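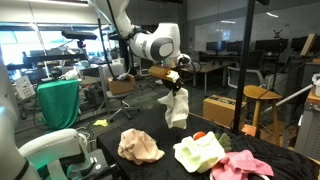

Stimia table cover in black, with peach, pale green and white, and pink cloths lying on it.

Stimia Table Cover, Black
Manufacturer: Skustex
Range: Stimia
Surface: short pile, matte black
Packed weight: 3,490 g
Hem: 12 mm, double folded
Carton quantity: 2
Warranty: 2 years
Page updated: Mar 15, 2025

Overview

Stimia is a heavy pile cover for work tables, sorting tables and display tables. The face is a short black pile with a velvety look. The back is a flat weave with a light grip coating. The cover is sold as a single piece with no center seam.

The black face reflects little light and gives strong contrast under pale items. Peach, pink and light green cloth can be told apart from the background at a glance, even when it is bunched up. Small items such as toy food, buttons, tags and clips are also easy to find against it. Dark green, navy and brown items show less contrast. For mixed loads that are mostly dark, order the same cover in Stone.

Typical use

Folding and sorting of small textiles
Layout of soft goods before packing
Display of light-colored items
Protection of a hard tabletop from scuffs
Damping of noise from small parts dropped on the table

The pile holds light fabric in place during folding. A cloth laid on the cover shifts less than it would on bare laminate or painted metal. Very thin or slippery fabric may still move when pulled by one corner. Where this is a problem, fold toward the table edge and keep one hand on the far side.

Construction

The pile is knitted polyester and is cut to an even height across the full width. The color is added to the yarn before knitting. The backing is bonded to the face over its full area, so the two layers do not separate when the cover is lifted by an edge.

All edges are hemmed. Corners are square and have no weights, ties or elastic. The cover can be turned under the tabletop and clipped, or left to hang. Clips are sold separately under the Cordier name and fit tabletops with a plain straight edge. They do not fit a rounded or beveled edge.

Sizes

The cover is supplied in Short, Standard and Long. The packed weight given above applies to Standard. Measure the tabletop and add the wanted drop on each side before ordering. If the table has uprights, clamps or a pole at the edge, measure up to the fitting and allow extra material for a fold. Do not cut a notch in the cover. A cut edge will shed pile until it is bound.

Custom lengths are made to order and cannot be returned.

Fitting

Clear and wipe the tabletop. Grit left under the backing will wear through the grip coating.
Unfold the cover with the pile side up.
Line up one long edge first, then smooth toward the opposite edge with a flat hand.
Fold the corners before fitting any clips.
Brush the pile in one direction. Pile that lies in mixed directions shows as lighter and darker patches under window light.

Fold marks from shipping are normal and usually drop out after the cover has been left flat. A garment steamer held clear of the surface will speed this up. Do not press with an iron.

Care

Lint is the main maintenance item. Pale cloths leave fibers that are visible on black, and new cloths leave the most. Use a lint roller or a soft upholstery brush at the end of each work period. A vacuum may be used with a brush head on low suction.

Machine wash cold, separately, on a gentle cycle. Do not use bleach or fabric softener. Softener flattens the pile and weakens the grip coating. Hang to dry with the pile facing out. Do not tumble dry.

Blot liquid spills with a dry white towel. Rubbing will push the liquid into the backing. Wax and adhesive residue should be lifted cold with a plastic scraper.

Limits of use

Stimia is not heat resistant. Do not place hot tools or pans on it.
It is not a cutting surface.
It is not an antistatic mat and has no ground point.
It is for indoor use. Long exposure to direct sun will fade the black toward brown.

Color and batch

Slight variation between batches is possible. Where covers will be placed side by side, order them together and state this in the order notes. Covers from the same carton are always cut from the same roll. Rolls made before September use the earlier backing, which is a lighter gray. The face material is the same.

Supplied items

Each cover is shipped folded in a clear bag with a care card. Clips, brush and storage tube are not included. The cloths shown are not included.

Related items

Stimia Table Cover, Stone: same construction, mid-gray face
Cordier Edge Clips: spring clips for straight tabletops
Rarkska Pile Brush: soft brush with long handle
Rarkska Storage Tube: for covers kept rolled, fits Short and Standard

Ordering and returns

Stock sizes can be ordered singly or by the carton. Unused covers may be returned in the original bag. Covers that have been washed, clipped or cut are not accepted. The warranty covers seam failure and separation of the backing. It does not cover lint, fading, heat damage or normal flattening of the pile.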